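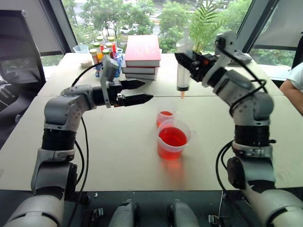 4. Teaching a liquid task by remote control

This section explains how to record a task in which the robot moves a small amount of liquid with a syringe. You must finish Section 3 (Pairing the hand controllers) before you start. The task is more difficult than the block and peg tasks, so please do not choose it for your first day with the Vomton station. The right gripper holds the syringe with the nozzle down, above the measuring cups, and the left gripper stays open and to the side until it is needed. Use colored water, for example red, so that a drop on the nozzle can be seen well in the recording.

4.1 Before you begin

You need:
One plastic syringe with clear barrel, without needle
Two measuring cups, one larger and one smaller
Water with food color
Paper towels
The Indico recording program, already open on the computer

CAUTION: Never put a needle on the syringe. The arms follow your hands also when you make a mistake.

CAUTION: Keep the liquid away from the shoulder bases and the cable connectors. If liquid goes under an arm base, press the stop button, switch off the power at the wall and dry the table before you continue.

4.2 Preparing the table

1. Wipe the table and let it dry.

2. Fill the larger cup with colored water, but not to the rim. Leave enough space for the nozzle to go in without the cup flowing over.

3. Put the larger cup in the area that both arms can reach. Put the smaller cup behind it, as seen from the arm bases. The cups may stand close together, but they must not touch.

4. Check the cables on both arms. Each cable must have a free loop that is long enough for the full turn of the wrist. A cable that pulls tight during the recording will change the movement, and the robot will learn this change too.

5. Move other objects to the back of the table. They do not need to leave the table, and some variety behind the task is useful. They only must stay outside the path of the arms.

Note: If you work near a window, the light changes during the day. We recommend to record some demonstrations in the morning and some in the late afternoon.

4.3 Giving the syringe to the robot

1. In Indico, choose Right arm > Gripper > Slow close.

2. Push the plunger in fully. Hold the syringe by the lower end of the barrel and bring the upper part between the fingers of the right gripper.

3. Ask a second person to press Slow close. Take your hand away when the fingers hold the syringe firmly.

4. Look at the syringe from the front and from the side. It should be vertical. If it leans, open the gripper and repeat from step 2.

Note: The standard grip force is too high for thin syringes. Set the value to 8 in the Grip menu. If the syringe slides, raise the value by 2 and try again.

4.4 Recording one demonstration

1. Take both hand controllers and stand behind the arms, so that you see the table from the same side as the robot.

2. Press Record. Wait until the tone ends before you move.

3. Bring the nozzle slowly over the larger cup, then lower it into the liquid. Do not touch the bottom of the cup.

4. Bring the left gripper to the plunger shaft, close it, and pull the shaft up. Move only the left arm in this step.

5. Open the left gripper and move it back to the side.

6. Raise the syringe straight up and stop for a moment above the cup. If a drop hangs from the nozzle, wait there until it falls or stays still.

7. Move to the smaller cup and push the plunger down with the closed fingers of the left gripper.

8. Return both arms to the start position and press Stop.

If you spill, press Discard and not Stop. A discarded recording is not used for training. Small corrections of the hand are allowed and should be kept - the robot needs to see how to come back from a small error.

4.5 Messages during recording

Error 3693: The right wrist is near the end of its range. Lower your elbow and turn the controller back slowly.

Memory low: Less than 900 MB is free. Finish the current demonstration, then copy the files to another disk before you record the next one.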